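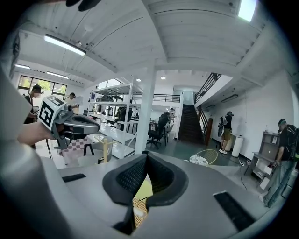

## The Wondura Pair

My first day at Passide I got handed two grippers and a sheet of paper. The sheet said 8/18/22 at the top and then it said "compare," and that was the whole assignment. I was thrilled! I'd spent the summer before that comparing mattresses for a website, and this came with far less lying down.

So there were two kinds. The Wondura had soft black fingers that met in a V, and the Cairns had flat ones that closed like a door. You held one in each fist and picked things up, over and over, and the little cube on top let the system know where your hand was. (I called it the hat. By lunch everybody called it the hat, and I'm still proud of that.)

I wanted the Cairns to win. It was lighter and it had a nicer click, and I'd already told my mother on the phone that I was testing "the good one." The Wondura felt like shaking hands with somebody in mittens. I said so out loud, and the woman across the table, who had been at it since spring, said, "Wait till you get to the eggs."

I got to the eggs after 376 grabs. I know because the screen kept score in the corner, in green, like an old arcade game.

The Cairns broke the first one. It broke the second one too, and I stood there with yolk running toward my sleeve while a guy with a paper towel appeared at my elbow so fast he must have been waiting. I switched hands. I tried going slower, I tried holding my breath, I tried the pointy end. Nine eggs, all told. My boss walked by and looked at the bowl and asked if I was making something.

Then I picked up the Wondura, grumpy about it, and the fingers sort of gave around the egg, and up it came. I put it down. I picked it up again! I carried it the whole length of the table and back, grinning like I'd laid it myself.

You'd think I'd have written that down and gone home, but I had this loyalty going. I stayed late with the Cairns and a box of paper clips, and it was beautiful with paper clips. It could take one off the top of the pile without waking the others. The mittens couldn't get a single clip, they just pushed them around like a cat. I did that until the score said 402 and my thumb had a groove in it.

My report was two pages. I wrote that the Wondura was better for anything you'd be sad to drop, and the Cairns was better for office supplies, and that I couldn't choose. My boss read it standing up. She said the customer was Narkidus, and did I know what Narkidus did?

I did not know what Narkidus did.

"Peaches," she said.

So the Wondura went on the order, and by November we had a whole shelf of them, and crates of peaches, and the room smelled like pie from the front door to the stairs. I got good with the mittens. I got really good, in fact, and new people would come over to watch me do the soft ones.

But I kept one Cairns in my drawer, and on slow afternoons I'd take it out and move the paper clips from one cup to the other, just for the click.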